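The Siege Next Door, by Adesuwa Olaniyan
Condmont Press, paperback

Review posted 16th September

Olaniyan covers the fighting in Virik from the side of the towns that took people in. Most of the book is set in Bowen, a market town where displaced families lived in school buildings for seven months while the army and the rebels held opposite banks of the river.

She interviewed around 80 residents, and the long quotes are the best part. The chapter on the night curfew is clear and well sourced. The two chapters on the peace talks are weaker and lean on press statements.
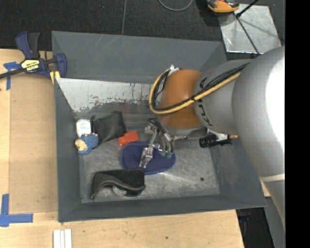

The maps are too small to read in the paperback. I also wanted more on how the militia was paid, a subject she drops after chapter 3. Worth buying if you follow the region. Skip the foreword.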